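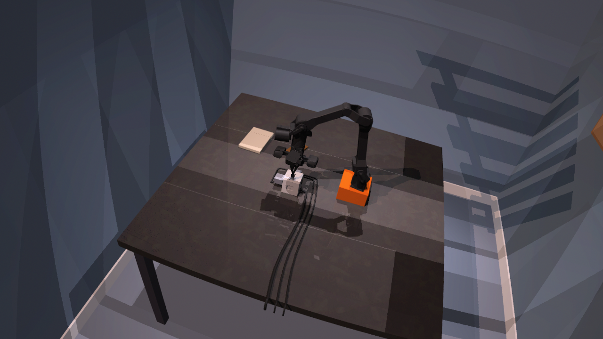
Punitz

Progress report on the Stoment pick-and-place work, 09/04/2018

Most of this period went to one fault, so the report is mainly about that.

We planned 1,082 simulated picks of the small white box before moving to the real arm at Nustesari. The run was stopped early. In 71 picks the gripper closed on the box and the arm then went into a protective stop on the way up. In 18 of those the log shows contact between the gripper and one of the black cables lying beside the box. The rest show no contact at all – only a force reading at the wrist above the limit.

The 18 contact cases are understood. The planner treated the cables as part of the tabletop and left no clearance for them. They now have their own collision shapes, and picks from that side start higher.

The other stops took longer. The gripper's weight was entered twice, once in the arm model and once in the Trương control package, so the controller expected a load that was not there. We removed the second entry and repeated the failed picks. 2 still stopped, both with the arm stretched well out from the orange block. We do not have a cause for these yet.

The wrist force limit was not raised at any point. It is the same limit we intend to use on the real arm, and we would like it left alone until the last stops are explained.

The move to hardware is put back to June. No extra money is requested. The corrected model and the stop logs are in the project folder, and the full run will be started again from the first pick.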